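How to write up your travel notes before they go stale

I keep a notebook on every trip and used to leave it in a drawer for months. These are the steps I follow now, using a week of walking between Nivness and Umen as the subject.

1. Write the first draft within 3 days of getting home. Leave the spelling and the order alone at this stage. Put down the meals, the bus times and what people said.

2. Clear a table and lay out your tickets, maps and receipts by place. Mine went into four piles, with Planmont the thickest after two missed connections.

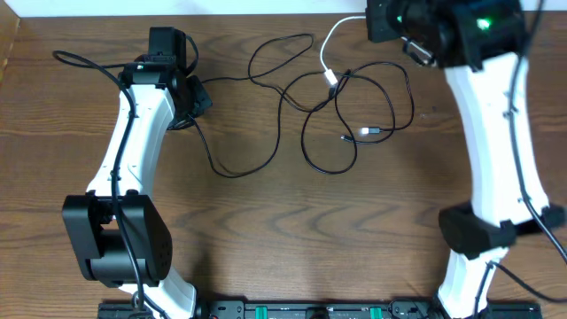 3. Pick one day to start with. It need not be the first. I began with the morning in Kanaan when the ferry was held back and Elfriede Heitmann, who ran the guest house, walked us up to the old customs post.

4. Give each stop 200 words at most. If a stop needs more, give it a page of its own.

5. Check names and prices. Write to the people you met and ask before you quote them. Tullio Lo Presti corrected my spelling of his village and the fare for the shared van, which is 9 each way.

6. Add the practical details at the end: where to sleep, when the last bus goes, which paths flood in January.

7. Leave the draft overnight, then read it aloud and cut anything you stumble over. Save a copy before you post it.
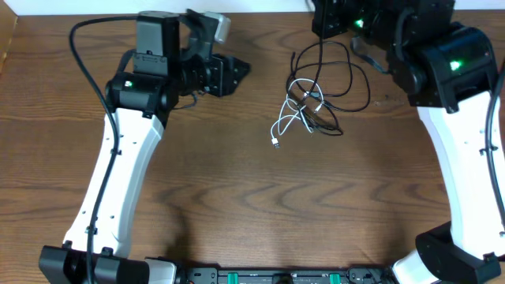
Wooden tabletop with two robot arms and cables

Comments and corrections to the Umen route are welcome, especially on the van times after 7 in the evening.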